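Section 2. Adding titles to the Londach catalogue

For branch staff and school libraries. Have the book in hand before you start, not the publisher's web page.

1. Log in, open Titles, choose New Record.
2. Scan the ISBN. No ISBN (older plays, local printings)? Leave it blank and tick Manual.
3. Check the author line. Surname first. Keep accents, so Avotiņš, not Avotins.
4. Pick an edition from the list. If yours isnt there, type it as printed on the title page.

Note: a reprint is not a new edition. Add a copy to the old record instead.

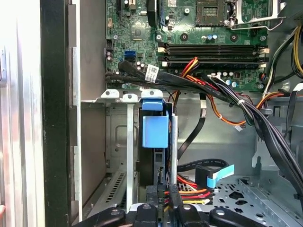

Motherboard with empty processor socket and memory slots

5. Paste the summary. Limit is 200 characters, anything past that gets chopped without warning.
6. Choose a shelf colour. Juvenile fiction is 19, drama and audition pieces are 93.
7. Save. Wait for the green tick before you close the tab.

Caution: do not hit Merge to fix a typo. Merge cannot be undone. Use Edit.

Duplicates: search the title first, then the author. Anthologies are the worst for this, same book under two editors. Send doubtful ones to Morena Marras at Rotley with both record numbers.
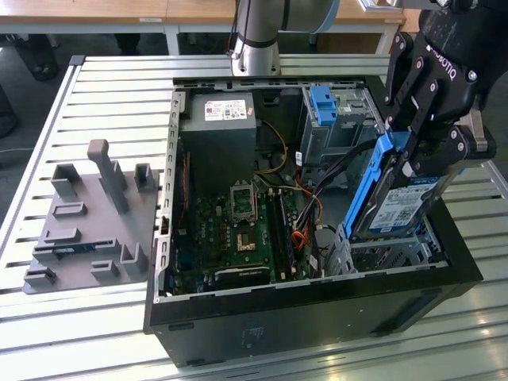 Hard drive in blue caddy, open desktop tower

8. Print the spine label. Set the printer to Kudia small, otherwise teh call number wraps.
9. Stick the label 2 cm up from the bottom of the spine. Thin scripts, front cover, lower left.

Series and sequels: see Section 3. Loans between branches, ask Ngozi Sani.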